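Häufige Fragen zum Vormachen und Fernsteuern

Stand: 2. August 2026

Seit ich auf der Projektseite von Rollomero über meine Versuche schreibe, kommen immer wieder dieselben Fragen rein. Ich beantworte sie jetzt mal gesammelt, dann muss ich nicht jedes Mal die alte Mail suchen. Wer etwas vermisst: Kommentarfeld ist unten, ich lese alles (manchmal mit Verspätung).

Muss ich programmieren können?

Zum Vormachen selbst nicht. Du nimmst den Arm in die Hand oder den Steuergriff, machst die Bewegung, und die Software schreibt mit. Für das Training danach solltest du eine Kommandozeile schon mal gesehen haben. Ich bin auch kein Profi und habe mir das meiste aus Fehlermeldungen zusammengereimt.

Von Hand führen oder fernsteuern, was ist besser?

Kommt auf die Aufgabe an, und ja, ich weiß, das will keiner hören. Von Hand führen heißt: Gelenke weich schalten, Arm anfassen, bewegen. Das klappt sofort und man spürt gleich, wo der Arm nicht mehr hinkommt. Dafür hat man dauernd die eigenen Finger im Kamerabild, und wenn das Modell später aus Bildern lernen soll, lernt es meine Finger fröhlich mit. Darum nehme ich alles, wo die Kamera mitläuft, inzwischen ferngesteuert auf. Bei mir ist das der Hikier, ein kleiner Führungsarm, den man auf den Tisch klemmt, der große macht ihm dann alles nach. Für reine Wegpunkte ohne Kamera führe ich weiter von Hand, das geht einfach flotter.

Wie viele Durchgänge brauche ich?

Für meine Tassenaufgabe (hinfahren, greifen, anheben, woanders abstellen) habe ich 94 Durchgänge behalten. Aufgenommen habe ich deutlich mehr, aber alles mit Gezitter oder langem Zögern fliegt raus. Die Zahl ist kein Gesetz! Wenn das Objekt immer exakt gleich steht, kommst du mit viel weniger hin, nur kann der Roboter dann auch genau diese eine Stelle und sonst nichts.

Muss der Tisch leer sein?

Nein, und ich würde es auch gar nicht so machen. Meine ersten Aufnahmen vom Mai sind auf blitzblanker Fläche entstanden, und sobald irgendwo ein Kabel lag, fuhr der Arm ins Nirgendwo. Seitdem bleibt der Schreibtisch, wie er ist, mit Tastatur und Kabelbündel und allem. Ich rücke zwischen den Durchgängen ein paar Dinge herum und drehe die Tasse, damit der Henkel mal links und mal rechts steht. Ein Rest in der Tasse ist auch in Ordnung, solange man sie gerade hält.
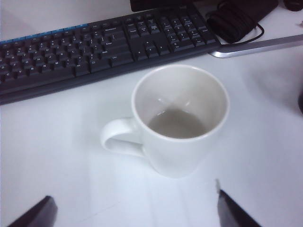
Mir leuchtet das mit dem vollen Tisch nicht ein, schrieb Tassilo in den Kommentaren, denn bei ihm habe das Modell mit jedem zusätzlichen Gegenstand schlechter gegriffen, und am Ende habe er alles wieder abgeräumt und von vorn angefangen.

Das kann gut sein, und ich glaube, es liegt an der Reihenfolge. Wenn man alles auf einmal ändert (Licht, Tasse, Kram drumherum), reichen die Durchgänge hinten und vorne nicht. Ich habe erst nur die Position der Tasse variiert und den Rest in Ruhe gelassen. Als das lief, kam die Unordnung dazu. Komplett abräumen würde ich nur, wenn der Tisch später im Betrieb auch leer ist.

Wohin mit der Kamera?

Ans Handgelenk, so dass die Fingerspitzen unten noch mit drauf sind. Ohne die Finger im Bild fehlt dem Modell jeder Anhaltspunkt, wie weit es noch ist. Mir übrigens auch: Ich steuere viel über das Kamerabild und schaue kaum noch direkt auf den Arm. Eine zweite Kamera von der Seite ist nett, aber für den Anfang würde ich darauf verzichten. Jede Kamera mehr kann verrutschen, und dann passt die halbe Aufnahme nicht mehr zur anderen.

Henkel oder Rand, wo soll ich greifen?

Entscheide dich und bleib dabei. Das war mein dümmster Anfängerfehler: mal Henkel, mal Rand, je nachdem, wie ich gerade stand. Das Modell hat brav gemittelt und zwischen beide gegriffen, also in die Luft. Ich öffne jetzt immer weit, fahre von vorn an und schließe erst, wenn die Tasse richtig zwischen den Fingern sitzt. Langsam anfahren, aber nicht stehen bleiben. Pausen lernt er nämlich auch.

Was mache ich mit verpatzten Durchgängen?

Zwei Sorten. Ruckler, Abbrüche, Tasse umgeworfen: löschen, ohne Trauer. Wenn ich dagegen schief anfahre und es unterwegs sauber korrigiere, behalte ich das sehr gern, denn genau solche Korrekturen braucht der Roboter später selbst. Sortieren tue ich in Akolgo, da kann man die Clips mit der Pfeiltaste durchgehen und gleich markieren. Am selben Abend, bitte! Am nächsten Tag weiß ich nie mehr, warum ich bei einem Durchgang »naja« dazugeschrieben habe.

Spürt man beim Fernsteuern die Kraft?

Bei meinem Aufbau nicht. Man sieht nur, dass die Finger aufliegen, und das ist bei glatter Keramik echt Gewöhnungssache. Ich habe die Greifkraft in der Software begrenzt und drücke den Griff einfach ganz zu. Von Stuvatano gibt es einen Griff mit Rückmeldung, den durfte ich mal einen Nachmittag ausprobieren und wollte ihn nicht zurückgeben. Gekauft habe ich ihn trotzdem nicht, der Preis war mir zu happig.

Wie lange kann man das am Stück machen?

Bei mir ist nach 2 Stunden Schluss. Danach werden die Bewegungen schlampig, und ich merke es selbst erst beim Durchsehen. Lieber 4 kurze Sitzungen über die Woche verteilt, dann ändert sich auch das Licht von allein, was den Aufnahmen guttut.

Gibst du deine Aufnahmen weiter?

Die Tassendurchgänge ja, schreib mir kurz über das Formular und sag dazu, welchen Arm du hast. Die alten vom Mai rücke ich nicht raus, die sind mir peinlich.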